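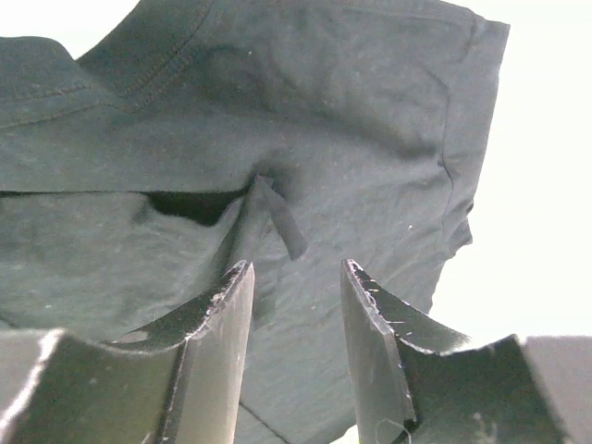 The woman who grades cotton at Rerent's Stitbridge shop has been handling used T-shirts for 27 years, and she would like it known at the start that she has no secret folding method. I had come prepared to doubt one. The company's new care leaflet promises that any dark shirt can be "restored to shelf condition" at home with a lint brush and a proper fold, and I don't believe leaflets.

"I didn't write it," she said. "I would have left out 'any.'"

So what would she have kept?

"The brush. Brush it before you fold it. If you fold lint into a black shirt you've just put it away for later."

She does her own brushing flat on a table, from the neck down, in one direction. I asked whether the direction made any difference or was just something people like to say. She thought about it longer than I expected. "On new cotton, I doubt it. On something that has gone fuzzy, you can see the stripes if you go back and forth. They come out if you go over it again. It's not a disaster."

The white specks, in her view, get blamed on the wrong things. Customers tell her the shirt is cheap, or the washer is old. She usually asks what else went in with it. "A towel," she said. "Or a tissue in a pocket. They say no, and then they call me back."

Pilling is another matter, and she was blunter than the leaflet about it. A lint brush will lift loose fibers and leave the pills where they are. A fabric shaver takes them off, but it takes them off by cutting, and she has seen shirts go thin under the arms from too much of it. She won't shave near a hem at all. "Catch a stitch and you'll have a loose thread. Then you'll pull the thread. Everybody pulls the thread."

Rerent sorts its dark shirts into two lines, Onyeka and Era, and the Era ones cost more. I asked what the buyer gets for the extra money. Officially, Era shirts are "heritage weight." Unofficially, she admitted, it comes down to how the collar lies after washing. She looks for a collar band that sits flat, with both rows of stitching still running even. If the band has gone wavy she puts the shirt in Onyeka, whatever it weighs.

"Would I pay the difference? For a work shirt, I would not."

I pushed her on the fold, which takes up most of the leaflet and comes with 3 diagrams. Sleeves back, sides in, bottom hem up to the collar. She does it that way herself, though she says it saves room and does nothing for the cloth. Shirts that come in stuffed in a bag come up fine after a wash. What she does mind is a shirt hung over a rail by one corner for months. The hem stretches there, and she has had little luck getting it back.
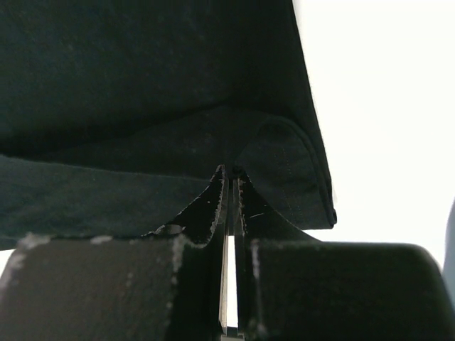

Should a dark T-shirt be washed inside out?

It should, and in cold water, with other dark clothes. The outside rubs less that way, so it fuzzes more slowly.

That advice was on the previous leaflet, printed in February, and was dropped to make room for the diagrams. She has asked for it back. She has also asked for "restored" to be changed to "tidied," which seems fair to me, and was told the wording tested well.

I tried the whole routine at home on a black shirt of my own. The lint came off. The pills stayed, the faded shoulders stayed faded, and the fold had slid open by the next morning. When I reported this over the phone she asked which drawer I kept it in, and whether it was too full. It was.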